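About Getska

Getska makes the software that sits between a robot arm and the job somebody bought it for. We do control, motion planning, perception and the logging tools you need when the first three disagree. We don't make robots. People still write to ask what ours weigh.

We started in Pledthorpe with 4 people, one rented room and a planner that could move an arm past any obstacle as long as the obstacle was a box. Our first customer did not have boxes. They had laundry, and they wanted it picked up off a table, one piece at a time, at a speed that would not embarrass anyone. We said yes before we had thought about it very hard, and most of the company's history follows from that.

Soft things are hard for software. A mug has a shape, and it keeps that shape while you plan. A shirt has a new shape every time you touch it, and a planner built for mugs will compute a lovely path to where the collar used to be. So we gave up on modeling the whole garment and wrote code that looks for a decent place to grab, commits to it, and checks again once the fabric is off the table. 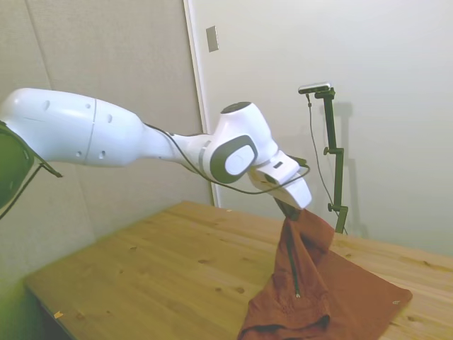 The product that came out of this is called Humphreys. It takes depth images in, scores grasp points, plans the approach and keeps replanning during the lift. It also records everything – joint states, camera frames, the score it gave to the grasp it picked and the scores of the ones it passed over. When a pick goes wrong you can scrub back and see what Humphreys believed at the time. It is often very confident, which makes for good viewing.

Drelport is the other half. It started as a folder of scripts for replaying logs and grew a user interface after a customer opened the folder. You can load a recorded run, change a planner setting and see where the new path parts ways with the old one. Every release of Humphreys gets replayed against 400 recorded picks before it leaves the building, and a release that does worse than the last one stays home. We have held back a few we were very fond of.

How we work

We write code in the morning and run it on hardware in the afternoon, so that disappointment arrives before dinner. Simulation is for catching crashes and sign errors. For cloth we trust the table. The control loop has its own short test suite, it runs in 60 seconds, and you may not merge without it, no matter who you are or how small the change is.

Support questions go to the people who wrote the code. This has done more for our error messages than any style guide. "Planning failed" used to be the entire message. It now tells you which joint limit you hit and by how much, and on a good day what to try next.

Working with us

We take on 4 new integrations a year, and the list usually fills by February. If your objects are rigid, identical and delivered in neat rows, you probably don't need us, and we will say so on the first call. If they're floppy, tangled or see-through, send us a bag of them. Washed, please.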